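Project report, Steltcombe lab section 2
Liam Costello
22 January 2020

Goal: teach the arm to handle a cable bundle by showing it by hand, no joystick. Last term's group drove it with the remote and every demo came out jerky, so we went with wrist bands. Square markers on both wrists, head camera tracks them, software turns that into a path for the two grippers.

Setup. Bench in the Valente workshop, black cable, ends stripped. Recorded 40 demos over 9 sessions. Vuvik script cuts each one into start, hold, and release. Lost a whole evening to the script saving everything into the same folder, fixed now.
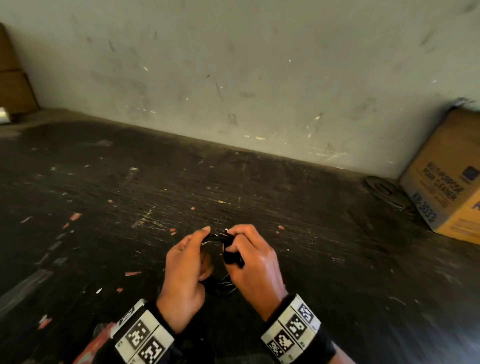 Main problem was losing the markers. If you roll your wrist too far the codes turn away from the camera and the path jumps. More markers per band helped a lot. Dropped the bad stretches by hand, which left 605 usable clips. Slow and boring but the Pluvesard planner wont take a path with gaps in it.

Fingers are the other thing. The bands only give wrist position, so grip open/close had to be labeled seperately. I did most of that, probably not consistent between the early clips and the late ones.

Still to do: rerun with the lamp moved, compare against the old remote control demos, write up the error numbers. Planner settings go in the appendix.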